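Open Day at the Clivley Office in Ternport

I spent an afternoon in July at Clivley, who make a code review tool and open their Ternport office to visitors once a year. I went mainly for the talk on moving to a single repository.

The talk was given by Ashok Agarwal, who ran the move. They had 1,367 open branches when they started, most of them untouched for over a year. His team wrote a script to mail the last author of each one, waited two weeks and deleted whatever got no reply. Two people complained.

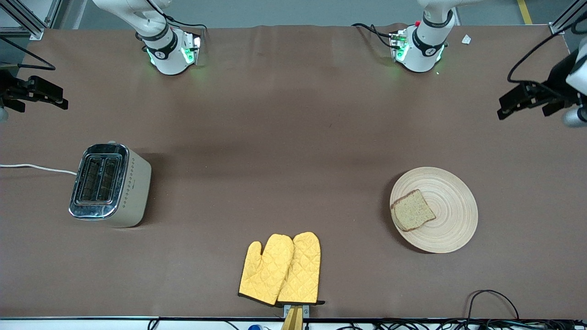

The history was harder. Ashok wanted to keep every commit, so that blame would still work on old files. The first import took all night and failed on a file name that differed only in case. They ended up rewriting paths before the merge – a step he said he would do first next time.

After the break we saw Ezzat, their in-house build runner. It skips any test whose inputs haven't changed, and the queue on the wall screen was short while we were there. I asked how it handles generated files and was told they are checked in for now. 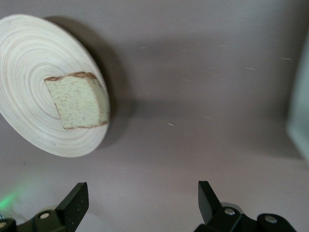
Questions ran until five. Someone from the Grellport office asked about commits of over 1,000 lines, and Ashok said reviewers may send them back unread. He likes a change to be small enough to take in at one sitting, a single slice of bread on a plate. I asked whether that applies to renames too. It doesn't – those go in by themselves with a tag in the subject line.

The slides are due on their site later in the month.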